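Histport room set, README

Notes for the store room and hallway part of the set. Written in a hurry, will tidy up in August. 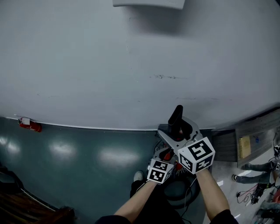 Covers the everyday jobs in a plain room: picking things up off the floor, putting them back, stacking, wiping down, packing a box and carrying it out. Rooms are ordinary ones. Painted walls, hard floors, whatever furniture was already in there. Walls have scuffs and smudges. Left them as they were, please don't crop them out or clean them up.

What's in it

855 clips, 308 of them floor level jobs, 117 packing. The rest is tidying of one sort or another, see the job column in the list file. Stills are numbered seperately from the clips, 1811 in all.

Folders

arine: hallway and the small store
rutkowska: big room, shelves, packing table
lesier: kitchen end, mostly wiping and putting away

Names are just what we called the rooms. They don't mean anything.

Labels

Job, room, main object, and a free text note. Object names are kept short and plain: box, cup, cloth, fire extinguisher. If the thing couldn't be made out it says "unclear". Please keep it that way and don't guess. Notes were typed by different people so expect spelling to wander.

Things lying on the floor are labelled as lying, not fallen. Same word for a bottle, a broom, an extinguisher. We had a long argument over this and lying won.

Known problems

- Glossy floors throw back the ceiling lights. Bright spots can hide small pale objects.
- Dark furniture at the sides often has no label. On the list to fix.
- A few rutkowska packing clips have "box" and "crate" swapped. Check before you use them.
- lesier notes stop half way down the list file, the rest are in a second file in the same folder.
- Skirting board is sometimes down as "trim". Same thing.

Not much use for

Outdoor work, anything with stairs, large furniture moves. There's none of it in here.

Changes

Room names made lower case. Took out the empty rows. Joined the two cup labels into one.

Questions or corections to Rhona Strachan. Fixes go in on a Friday, so send the clip number and the folder before then.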